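Washing day, or the bit after it

Quick one, kettle's on. Still going on the black clothes. I swear everything I own is black now and every bit of it looks the same once it's in a heap. Trackies, the other trackies, the ones I thought I'd lost in April. Can't tell till you pick it up and find a leg.

So. Small room, no table worth the name, so the heap goes on the floor and gets dealt with from there. Mum would be horrified. The floor gets mopped, Mum.
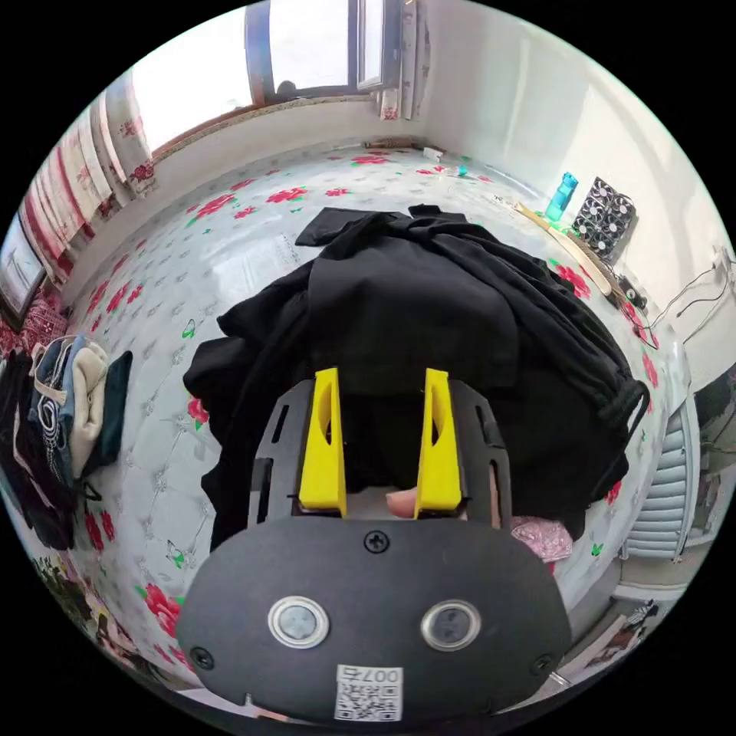
The heap. Drawstring already trying to escape.

Drawstrings are my main complaint. They knot themselves. I've got a Vokuler peg bag full of safety pins purely for fishing cords back through waistbands, and I still lose one a month. Knot the ends, thats my only tip. Big ugly knot.

Then it's over to the bed for folding. Tried doing it standing up, holding things under my chin -- no good for long pants, they just slither off. Flat on the sheet is better. Smooth down the seam, one leg over the other, fold up from the cuff. Elastic cuffs never sit flat so I tuck them in and pretend.

Roses on the sheet, roses on the floor. Yes I like roses. The good thing about a loud pattern is you can see black lint on the white bits and get it off before bedtime.

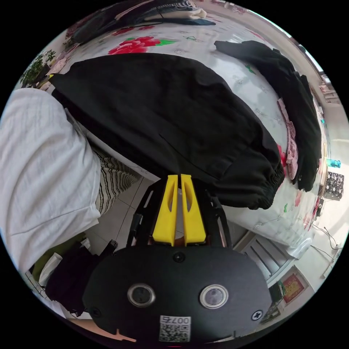
Anyway pants go in thirds, not halves, otherwise the drawer won't shut. Learnt that the hard way with the old Pesent drawers, paid 12 bucks for them at a garage sale and the runners went in a fortnight. Should of known.

Still to do: socks (ugh), hankies, whatever's hiding inside the other pair. Something always is. Last time it was a tea towel.

Kettle's boiled. Back later with the sock situation, maybe -- depends on how many I can match.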